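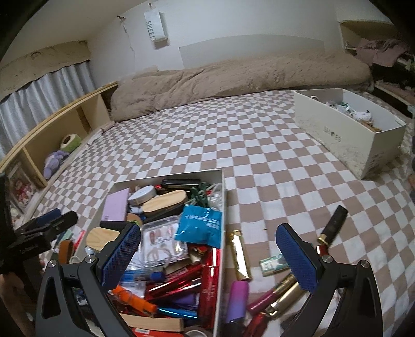 How often should you wash your sheets?

Once a week is a great habit for most people, and every two weeks is fine if you shower before bed and sleep cool.

I love fresh-sheet night more than is reasonable, so this page is everything I've picked up about getting there with less work and better results!

Before you start

Own 2 sets per bed. One goes on while the other gets washed, and you never end up making a bed at midnight with a damp pillowcase. My friend Róisín Dunne keeps 3 and swears by it, but her linen closet is bigger than mine.

Check the care tag, then shake everything out over the bed (socks hide in fitted corners, every single time). Close any zippers or buttons on the duvet cover so it doesn't swallow the rest of the load.

Washing

1. Treat stains first. A dab of dish soap and cool water handles most of them. Give it fifteen minutes.
2. Wash sheets by themselves. Towels are heavy, they shed lint, and they twist everything into a rope.
3. Fill the drum loosely. You should be able to fit your whole arm in on top of the load.
4. Use warm water for cotton, cool for linen or anything dark.
5. Go easy on detergent. Half of what you think you need is usually plenty — too much leaves cotton stiff and dull.

Skip the fabric softener. I used it for years and my sheets feel so much better without it.

Drying

Dry on medium and stop the machine halfway through to untangle the ball that has formed in there. Pull the sheets out while they're barely damp at the seams, give them a good snap, and put them straight on the bed. Hardly any wrinkles!

If you have a clothesline, use it. From April on I dry everything outside, and the smell is wonderful. Fold the flat sheet over the line by its hem and pin it in several spots so it doesn't sag.

Next up: folding a fitted sheet, the way Jacqueline Pons taught me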